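Hamdy Gripper: Care and Setup FAQ
Gunico Support, Killville

Which grippers does this page cover?
The two-finger Hamdy gripper with block fingers, both the hand-held version and the one bolted to a Flellia arm.

How often should I check the finger screws?
Every 100 cycles in the first week, then every 600. Snug them by hand with the short key.

How do I check that the fingers line up?
Set a tube stand on a flat table and bring the fingers in low, one on each side. Look along the table and compare the inner faces. If one finger leans more than the other, loosen it, square it up and tighten it again.
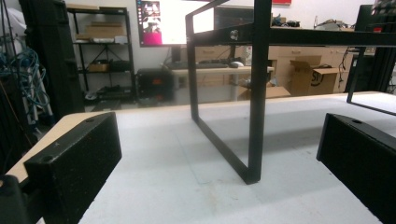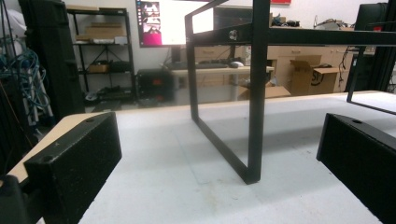
Black fingers with a speckled matte finish, on either side of a black metal stand.

The faces look rough. Are they worn out?
Speckling is normal. Replace a finger if it has a crack, or if a screw hole has gone oval.

What do I clean them with?
A dry cloth. Solvent softens the faces. Clean the tabletop too before you line anything up.

How long does a finger swap take?
Up to 20 minutes. Order fingers in pairs; spares ship from Killville on Friday.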